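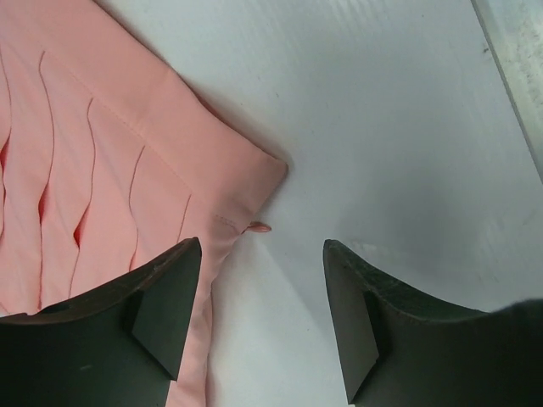 *Waistband-like band of a pleated garment beside the open fingers, wrist view.*

**Edge-first flattening** (also *Juvon method*, after the project) is a method for getting two robot arms to spread and fold clothes on a table. Worked out at the Pumau lab in Tallton by Mwanaisha Kirui and Obadia Owino. Learned from human demonstrations, no model of the cloth as such. The name comes from the order of work – find the stiffest edge, take hold there, let the rest follow.

## Background

Earlier folding work at Pumau used towels and plain squares. Corners easy to find, both sides alike. Pleated skirts went badly. A pleat looks a lot like a hem from overhead, and the old system kept picking up a single layer halfway down the panel. Stella Lema's note on these failures (February, internal, later put out as a short report) suggested starting from the waistband, where several layers are sewn together and the stitching runs in a line that can be followed.

## Method

Each arm is fixed to a rail at the front of the table. Views from a fixed camera and from the wrists go into one policy, which gives out a short run of joint movements for both arms, then looks again. The fixed view is for coarse placing, the wrist views for the last bit of the approach.

Steps are usually given as:

1. Find the band edge in the fixed view.
2. Bring both grippers to the band, open, one towards each end.
3. Close, lift slightly, pull apart until the band is straight.
4. Lower and draw towards the front rail so the pleats lie down.
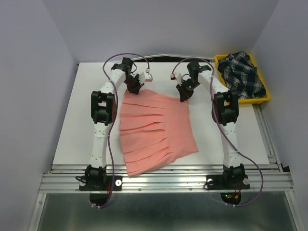
## Training data

The first set had 4000 demonstrations, recorded by Hamisi Minja and Erick Mfinanga. After runs with dropped cloth or lost wrist views were taken out, 2986 were left. Seven garment types, skirts the largest group. Garments not in use are kept in a yellow tray at the back of the table, which stayed in view all through recording. Kirui has argued this helps the policy to ignore cloth that isn't part of the task. Not tested seperately.

## Results

Trials were scored by hand: flat, part flat or failed. Over 1000 trials the edge-first policy did better than the older corner-finding one on every pleated type, and no better on towels. Most failures came at step 3, one gripper closing on the top layer only.

Cloth with loose strips or slits is harder. Strips bunch together and the policy tends to treat the bunch as an edge. Approaching from the uncut side helps, though it dosen't always pick that side.
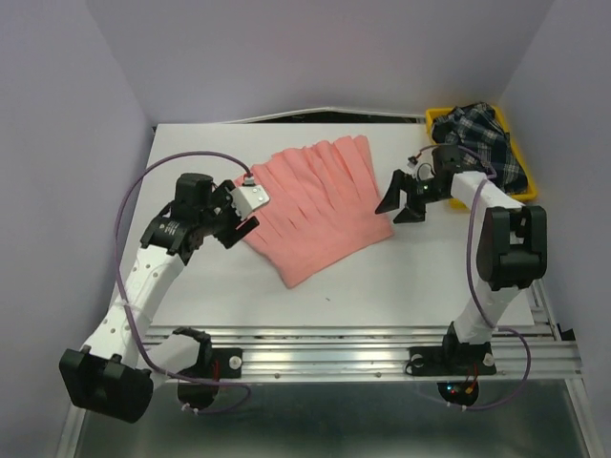 *Photo: Erick Mfinanga / Pumau*

## Criticism and later work

Owino has pointed out that hand scoring of "part flat" varied between scorers, and the figures for that class should be read with care. Lema's follow-up drops the class and measures the covered area instead. Also open – whether the method needs the wrist views at all for thick cloth, where the band shows up well enough from the fixed camera.

A version with a third step added for turning garments over, called *Minja* after its author, is in use at Tallton but has no write-up yet.

## See also

- Cloth manipulation
- Imitation learning
- Two-arm robots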